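Chapter 4
Paying for Health Care

Every health system has to settle who pays, and when. Payment may be made at the point of use, in advance through insurance premiums, or through general taxation. Most countries use a mixture of the three, and the proportions are set by law.

4.1 Pooling of risk

In an insurance pool, each member pays a fixed sum and the fund meets the claims of those who fall ill. Take the district of Hirnosthorpe, where a pool of 1000 members is charged 900 crowns each per year. Income is 900,000 crowns. If 14 members leave and are not replaced, income falls by 12,600 crowns. Should those leaving be healthier than average, claims fall by a smaller amount and the premium must rise. This effect is called adverse selection.
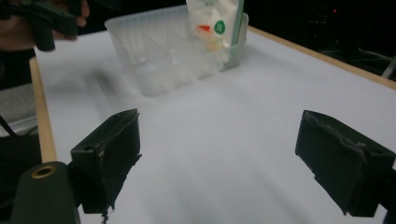 Figure 4.1 White tabletop with pale wooden edging.

Governments limit adverse selection in several ways. Membership may be made compulsory, or low earners may receive a subsidy towards the premium. The Vindik scheme, discussed in section 4.3, combines both measures. Its subsidy is withdrawn in steps as income rises.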